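Losarcombe Robotics Open Day
Home / Visit / Open day / Questions and answers

Questions we get about the open day

The April open day is our favorite day of the year at Losarcombe, and the inbox fills up fast once the date goes out. These are the questions people send most. If yours is missing, write to the visits desk or ask at the door.

What will I see?

Live work on small-parts handling, mostly. The main demo table is called Eveck (the name comes from an old project and it stuck). It has two arms, and they work on small objects laid out on a plain white top. You stand behind the line on the floor and watch for as long as you like. Our demonstrators talk while it runs, and you can interrupt them – please do, they love it.
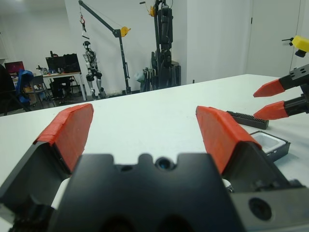

At the Eveck table, with the humanoid on its gantry at the back of the room.

How long does a visit take?

A guided slot is 40 minutes. Most people stay longer because the side rooms are open until 4:30 p.m. and you can wander back to the table whenever there's space. Last year we had 1,022 visitors through the door, and the middle of the day was packed. Come before 11 a.m. if you want a good long look and time to chat.

Do I need to book?

Yes for the guided slots, no for the side rooms. There are 144 guided places. Booking is free and opens three weeks ahead. If you can't make it, please cancel so your place goes to someone on the waiting list.

Why are the fingertips red?

Probably our most popular question from kids! Bright tips are easy to find in the camera pictures, so the people at the controls can tell right away where the fingers are. We wrap the tips ourselves and rewrap them when they get tatty. It's a five-minute job with a roll of tape, and yes, some of us are better at it than others.

What kinds of objects do the arms work with?

Small things with awkward shapes, edges or surfaces. Shiny wrapping is a good one, since reflections can confuse a camera that does fine with matte cardboard. Thin flat parts are hard too, as there's so little to get hold of.

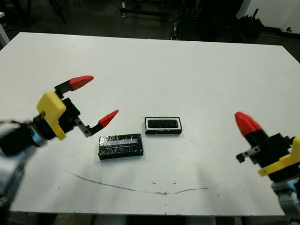
We change the objects during the day, so a morning visitor and an afternoon visitor may see quite different jobs. You're welcome to suggest a harder arrangement. Dimas Tarigan runs the table in the morning and keeps a list of visitor suggestions, and a few of them have become regular tests.

Does it always work?

No, and we think that's half the fun. Parts get dropped, a grip lands a little to one side, an arm stops and has to be reset. Watching someone figure out what went wrong is a great way to learn how this stuff works. We logged 1,419 pickup attempts in the month before the last open day, misses included, and the full sheet hangs on the wall by the coat rack.

Can I see what the robot sees?

Yes! There's a camera at each wrist, and you can look at the pictures they take in the Stalletti room next door. It's a funny view at first. The gripper is always there in the foreground, and everything else seems to swing around it. Give it a minute and your brain catches up.

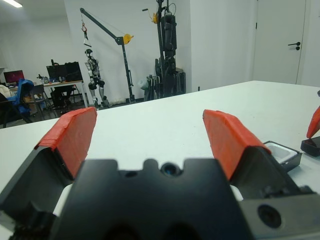 Wrist camera view, fingers wide apart, looking across the table.

Are the humanoids part of the demo?

You can see them from the line, but the guided slot is all about the table. Zulkifli Simanjuntak gives a short talk on walking robots at 2 p.m., with plenty of time for questions.

Can I try it myself?

Visitors aged 12 and up can have a go on Chou, our small practice arm in the side room. Turns last three minutes. The usual first task is to close the fingers and touch a spot on the table with the tip, and it's harder than it sounds.

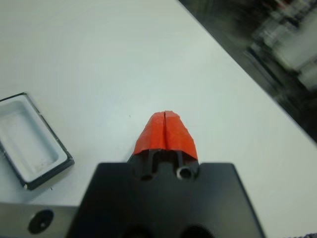

Go slowly on the way down. Beginners tend to watch the tip and forget how wide the rest of the hand is, so keep an eye on what's next to you as well. Staff can pause the arm at any time, and there's a stop button on your side too.

Can I take photos?

Sure, without flash. Flash bothers the cameras.

Can I bring a school group?

Please do. We take groups of up to 146 split over several slots, with one adult for every ten students. Write to us early, as group slots go first.

Is the building accessible?

All the demo rooms are on the ground floor and the doors are step-free. Folding chairs are available if you'd like to sit during your slot. For a quieter visit, ask about the 9 a.m. session.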